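Can a machine wipe down a counter yet? (break room / home chores thread)
Home Automation Talk > Robots and Gadgets

cekero_dan
Starting this because the last thread got locked over vacuums. I want to know about the boring stuff. Mug on the table, bottle next to it, towel. Clear it, wipe it, put the things back. Is there anything that does this today without a person hovering?

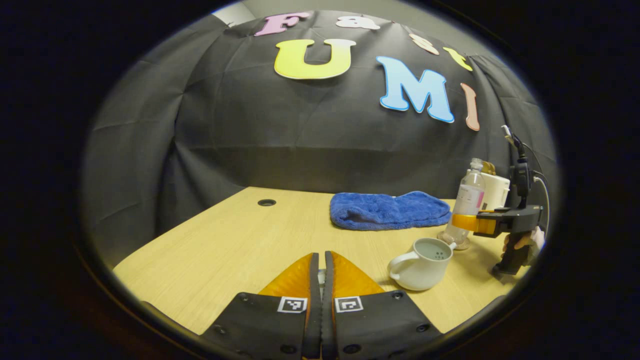
I run the front of a small print shop and this is literally my Monday. 8 people, one coffee table, everybody walks off. Would pay real money. Not silly money.

manzano_k
No. Next question.

ok longer answer. Picking up a mug, fine, been possible for years if the mug is where it's supposed to be. Picking up a mug with liquid almost to the rim and not making a second mess, different job. And then towels. Towels have no shape. You grab a corner and the rest goes wherever.

n.salcedo
Disagree with "no". Two fingers with soft pads will hold a handle, a bottle, a folded towel. The hand part is mostly there imo. What's missing is knowing what to do when the bottle is in front of the thing you want.

manzano_k
> The hand part is mostly there
For a demo, sure. Ask it to unscrew the cap.

n.salcedo
He didn't ask for caps, he asked for clear and wipe.

fluston_fan
we had an arm on trial at work in February, packing bench, 4 weeks. Good at the same box over and over. Somebody left a drink on the bench and it just stopped and waited. which ok, better than the alternative. But I walked over 2 times an hour to un-wait it

cekero_dan
So that's a person hovering.

fluston_fan
yep

Brid Lynch
Coming at this from cleaning, I did offices for a long time. Wiping is pressure. Dried coffee ring you lean on it, crumbs you don't, you sort of herd them. Never seen a machine do the herding. Also you lift the coaster. People don't lift the coaster and I doubt a robot will either.

n.salcedo
Fair on pressure. But you can teach that by showing it, over and over, different tables and different mugs. My cousin's place (Farneo, they do fixtures) got a wipe-down working on a flat table that way. Slow as anything. Took longer than I would by a lot, but clean.

manzano_k
"on a flat table"

n.salcedo
Dan's table is flat!!

cekero_dan
It is flat. It has a cable hole in it that eats crumbs tho.

manzano_k
There you go. Budget?

cekero_dan
2,000 tops

manzano_k
Then buy a tray and a sign.

Brid Lynch
Signs don't work. Tray does, a bit.

fluston_fan
if anyone has one runing in a real kitchen, not a lab, post how often you have to rescue it. Thats the only number I care about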